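Progress report to the Bramgate Fund
Project: Household and shop-floor chores by machine, second reporting period
Prepared for: Keisha Whitlock, grants manager
Date: 15 July 2026

Dear Keisha,

Please find below our report for the second period of the grant. You asked last time that I write less about software and more about which chores the machine can do and which it can't, so I have arranged the text in this way. The budget sheet goes to your office separately.

1. What we promised for this period

In the work plan we named 7 chores. Four are from the home: folding hand towels, loading the lower rack of a dishwasher, wiping a table, and putting toys and games back in order after children have used them. Three are from the shop floor of our partner Letano, which sells kitchen goods: facing products on a shelf, opening cardboard boxes, and sorting returned articles. We also promised that each chore would be attempted 100 times without help from a person, and that we would publish the failures together with the successes.

2. Where we stand

Five of the seven chores have now been attempted the full number of times. Opening boxes has not started, for a reason of safety that I explain in section 4. Sorting of returns started late and is still going on. In total we have recorded 3527 attempts, when also the practice attempts and the ones with a person guiding the arm are counted.

Wiping a table is the chore I would call finished. The arm does it slower than a person, but the result is good and it does not need watching. Facing products on a shelf is nearly as good when the packages are boxes. With bags it is poor, because the bag changes its shape when it is taken, and the arm puts it back leaning.

Towels are in the middle. The machine can fold a towel that lies flat, but from a basket it very often takes two layers at once and does not notice. The dishwasher is worse than we expected. Plates are fine. Cups with handles are not fine, and cutlery we had to take out of the test completely. I know this was an item you were asked about by your board, and I would prefer to tell it plainly now than to have it discovered in the final report. 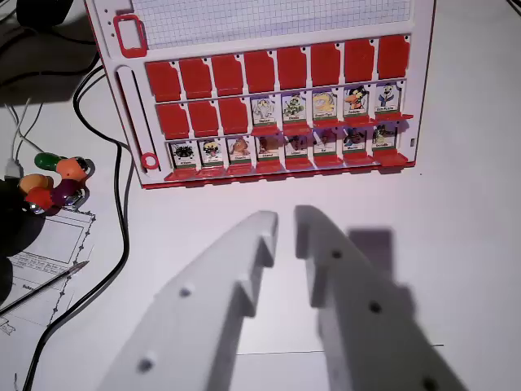 Putting games back in order has become the most useful chore for our learning, although on paper it looked like the smallest one. In a home the tidying is seldom only lifting a thing and dropping it in a box. Many toys have small moving parts which must be returned to their starting position before the thing can be stored, and a parent does this with one thumb while talking. For the gripper each such part is a separate piece of work. On the guessing game the flaps are red and all alike, and they sit side by side in their rows, with white ribs between the rows. The top row has every flap turned so that only red plastic faces out, while in the row under it three are like this and the next five show their characters. So the machine must first decide which state a window is in, then approach one without touching the next, and the fingers are large compared with the windows. If it pushes too hard the whole board can move on the table, and then all positions it has calculated are wrong.

We tried two ways to improve this. In the first, the arm looks again at the board after every flap. It is reliable but so slow that no family would accept it. In the second, the arm looks only at the start of each row, and it makes more errors when the board has shifted. Our engineer, with help from Nikolaidis, who makes our finger parts, is now preparing narrower fingertips. The drawings are ready and I expect the parts before October.

3. What the people at the shop said

We spoke with the staff at Letano after the first trials on their floor. They were polite with us but clear. They do not mind a slow machine if it works at night. They mind very much a machine that leaves a task half done, because then they must first find out what was done and what was not, and this takes longer than doing the task themselves. I think this is also true in the home, and from now on we count a half-done task as a failure. This changed our numbers for the towels and the dishwasher to the worse side. The tables in the annex give both ways of counting so you can compare with the first report.

4. Problems and delays

The box opening needs a blade near people. The safety review from Zovow, our testing contractor, asked for a guard that we did not have in the budget. We have a quotation and I would like to move money from the travel line to pay for it, as we have traveled less than planned. Please tell me if a letter is enough or if the fund needs a formal change request.

One arm was out of use for 2 weeks with a failed joint. It was repaired under warranty, and the lost time is the main cause of the delay in sorting returns.

We also lost one colleague to another employer. The post is advertised and the remaining work was divided in the team.

5. Can machines do the chores yet?

You asked me for a short answer which you can give to your board. My answer is: some of them, in a room which has been prepared, and with a person who comes by from time to time. Flat and stiff things are mostly solved. Soft things and things with small moving parts are not solved, and most of a household is made of these two kinds.

6. Plan for the next period

We will finish the sorting of returns and, if the guard is approved, begin with opening boxes. The games chore will be repeated in full with the new fingertips, using the same boards as before so that the results can be compared. For the dishwasher we propose to test only plates and bowls and to report cups as an open problem. The towel work will continue with a second basket of a different depth.

I would be thankful for your answer about the travel line before the end of the month, because the quotation for the guard has a limited validity.

With kind regards,
Project lead, Household and Shop-Floor Chores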